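Home | Posts | Kitchen | About me | Contact

Learning to cook beans in a new country

I moved to Leiva in October with two suitcases and 200 words of the language.

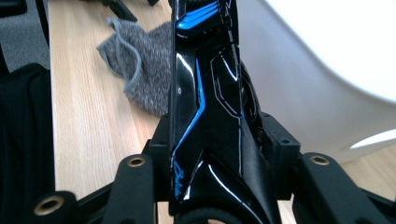

The first pot

My neighbor Alcides Brandão gave me a bag of black beans and told me to soak them until Thursday. I understood "Tuesday", so they had much less time than they needed. We ate them anyway, with a lot of bread.

Now I put salt already in the soaking water. My aunt Vlasta would not approve, she salts only at the end. The beans need 50 minutes on a small fire, and then I add garlic and one bay leaf. Next I want to try the red ones.

Print this post | E-mail to a friend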